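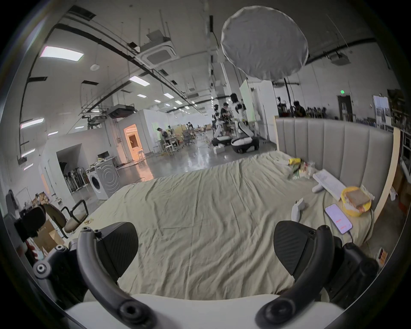 Keeping time with a T-shirt

Cloth is awkward for software. A rigid part has a position and an orientation, six numbers in all, and a planner can work with them. A shirt has no such description. It folds over itself, hides its own hem and changes shape whenever one corner is lifted. Most recent attempts at robotic laundry therefore learn the motion from recordings of people doing it, and the quality of the result depends heavily on how the recordings are put together.

At Kuden, in the Brerkinwood industrial area, that job falls to a program called Grukulard. It takes video from cameras on hand-held grippers, a second view from head height and the log of how far each pair of fingers is open, and turns them into one sequence on one clock. Daniyal Ghumman wrote the first version and still maintains the part that deals with time.

"People expect the hard bit to be the learning," Ghumman says. "Most of my bug reports are about clocks."

Each camera stamps its own frames. The clocks agree when a session starts and then drift, each at its own rate, and the drift changes as the electronics warm up. Kuden's early recordings corrected for the starting offset only. Over a short task the error was small. Over a long session it grew to 39 milliseconds between the left and right grippers, enough for one hand to appear to let go of a sleeve before the other had taken it. A policy trained on those recordings learned to drop things.

Grukulard now estimates offset and drift together. It looks for events that must show up in more than one stream, such as the fingers closing, which appears both in the wrist video and in the opening log. Each match gives a pair of times. A straight line is fitted through the pairs, the worst outliers are thrown out, and the line is fitted again. If too few matches survive, the recording is marked for review and goes no further.

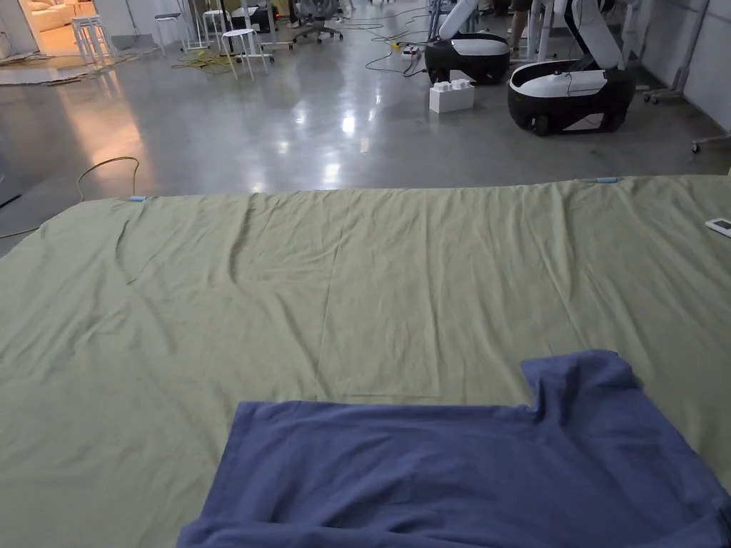

Head-height video is harder to bring in, as the grippers are often out of view. For those stretches the program falls back on the cloth. A segmentation model outlines the garment in each frame, and the rate at which the outline changes is compared with the speed of the grippers. The peaks tend to coincide. Where the garment is at rest there is nothing to compare, and the software carries the last good estimate forward with a widening error bar.

The outline itself causes trouble. Creases in a bed sheet produce edges that look much like the edges of a garment, and a model trained on plain tabletops would mark a fold in the sheet as a sleeve. In October the team relabelled 2,558 frames by hand, chosen from the ones where two copies of the model disagreed most. Dark garments on pale sheets improved at once. Pale garments on pale sheets are still poor, and Ghumman does not expect more labels to fix them.

Position is the other half of the work. Each gripper's path is recovered from its own wide-angle video by tracking fixed points in the room. A busy ceiling helps, with its corners and straight lines, and a large plain cloth held close to the lens does the opposite. 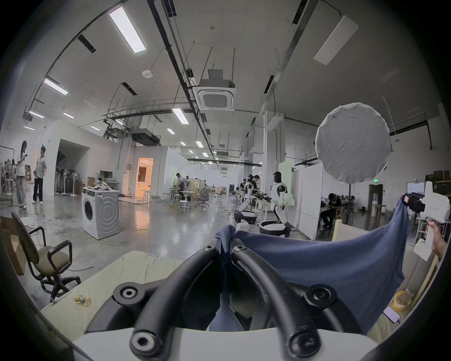 Two hand-held grippers hold a dark blue cloth between them.

When the cloth covers most of the view, the tracker may follow points on the fabric and conclude that the room has moved. Grukulard removes any point that falls inside the garment outline before solving for the path, so an error in segmentation becomes an error in position. The two modules used to be tested separately. They now share a test set of 200 clips, and a change to either has to pass on both.

The final stage, known internally as Soomro, asks whether a robot could follow the recorded path at all. A human wrist turns quickly and a person can lean over a bed without planning for it. Soomro runs each path against the joint limits of the target arm and a set of base positions. Segments that cannot be reached are cut, and the remainder keep their original timing – stretching it was tried, but cloth swings differently at half speed.
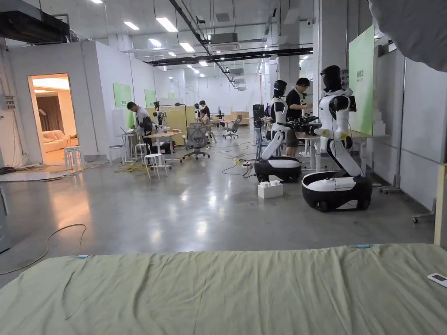 The work area seen from across the mattress, with two wheeled humanoid robots on the right.

So far 4,000 recordings have been through the whole chain. Ghumman's present task is the review queue, which grows faster than it is cleared. Many of the rejected recordings fail only for a few seconds in the middle, and the current format has no way to keep both ends. A new format that allows gaps is being tested on the older sessions first, where the drift is worst.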